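Smadi Stock Book for Small Shops
Section 3. Giving Places and Numbers to Your Goods

Before you enter the first product, the program must know the places of your shop. A place can be a shelf, a counter, a machine, a refrigerator or a corner of the back room. Please plan one quiet evening for this section, and do it when the shop is closed.

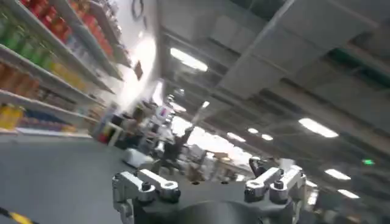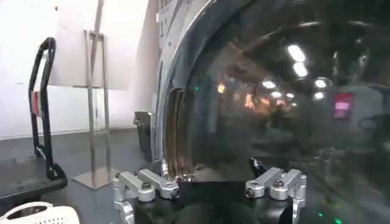 Can I start to sell before all places are entered?
You can sell from the first day, but the sales are kept under the place "Unsorted" until you move them. Moving them later takes more time than entering the places now.

3.1 What you need

The shop plan sheet from the back of this manual, or any sheet of paper with squares.
The number stickers from the box. There are 500 of them on the roll.
A soft cloth.
A computer or tablet where Smadi is already installed (see Section 2).
The manager password. The cashier password does not open the Places menu.

3.2 Drawing the plan

1. Draw the walls and the door of your shop. The drawing does not have to be exact in size.
2. Draw every piece of furniture on which goods are standing.
3. Write a letter on each piece of furniture. Start at the door and go to the left.
4. Count the shelves of each piece from top to bottom. The top shelf is always shelf 1.
5. Write the number of shelves under the letter.

Note: Do not use the letters I and O. They are easily mixed up with the numbers one and zero, and the program will refuse them.

If you have equipment which customers use by themselves, give it a letter too, even if it holds only one kind of product. Smadi treats it as a piece of furniture with one shelf.

Our test shop in Brirncombe has 11 pieces of furniture and 28 shelves. If your shop is larger than this, we advise to divide it in two areas, for example "Front" and "Back". Each area gets its own list, and the lists are easier to read on a small screen.

3.3 Putting on the stickers

1. Clean the surface with the cloth and let it dry.
2. Put the sticker on the left end of the shelf edge, at the front side.
3. Press it with your thumb for a few seconds.
4. Check that the price labels do not cover it.

The stickers hold on metal, glass and painted wood. On rough wood they come off after some weeks, and there you should use the plastic holders, which can be ordered from the Dotstead office.

Caution: Do not put stickers over ventilation holes, safety labels or the type plate of electrical equipment.

Caution: Do not use a metal blade for removing old stickers from glass. Warm water with a little soap is enough. If the glue stays, put a drop of cooking oil on it, wait, and wipe again.

3.4 Entering the places in the program

1. Open Smadi and choose Settings, then Places.
2. Press New Area. Type a name and press Save.
3. Press New Furniture. Type the letter from your plan.
4. Type the number of shelves. The program makes the shelves by itself.
5. Repeat steps 3 and 4 until all letters of your plan are entered.
6. Press Check Plan. A green line means that every letter is used only once.

If the line is red, the program shows the letter which is used two times. Open it, change it and press Check Plan again. A red line does not delete anything, so you do not have to start from the beginning.

Note: The name of an area can be changed at any time. The letter of a furniture can be changed only as long as no products are connected to it. After this moment you must first move the products to another place - see 3.6.

3.5 Connecting products to places

There are two ways. The first one is slower but makes fewer mistakes, and we recommend it for the first time.

With the scanner:
1. Choose Products, then Connect.
2. Scan the sticker of the shelf.
3. Scan one package of every product on this shelf, from left to right.
4. Scan the sticker of the shelf again to close it. You hear two short sounds.

With the list:
1. Choose Products, then List.
2. Mark the products with a tap.
3. Press Move To and choose the shelf.
4. Press Save before you go to the next shelf.

One product can have up to 3 places. The first place is the main place, and it is printed on the refill list. If you sell the same drink at the counter and on the shelf, make the shelf the main place.

Products without a barcode, for example loose rolls or hot drinks, can be connected only with the list. Give them a short number of your own. We use numbers that start with 9, so that they stand together at the end of the list.

3.6 Moving goods for the season

Many shops change their shelves in October, when the summer goods go out. You do not have to connect everything again.

1. Choose Places, then Exchange.
2. Choose the old shelf and the new shelf.
3. Press Exchange All, or mark only the products which you move.
4. Print a new refill list and throw away the old one.

Caution: Do not exchange places while another person is selling at the cash desk. The program will wait for the sale to finish, and the screen can stay gray for some minutes. Do not switch it off during this time.

3.7 If something does not work

The scanner makes one long sound: The sticker is not known. Look if the shelf was saved in 3.4.

The product is in the wrong place: Scan the correct shelf, then the product, then the shelf again. The old place is removed if it was the only one. If there was more than one, the program asks you which to remove.

The refill list is empty: The program makes this list only for products with a minimum quantity. Setting the minimum is explained in Section 4.

A sticker is lost or damaged: Choose Places, then the shelf, then Replace Sticker, and scan a new one from the roll. The old number cannot be used anymore - this is intended, so please do not glue it back if you find it.

Owners of the older Bustton scanner must hold the button until the red light goes off. With the newer model a short press is enough.

Text of this section last changed: January 21, 2024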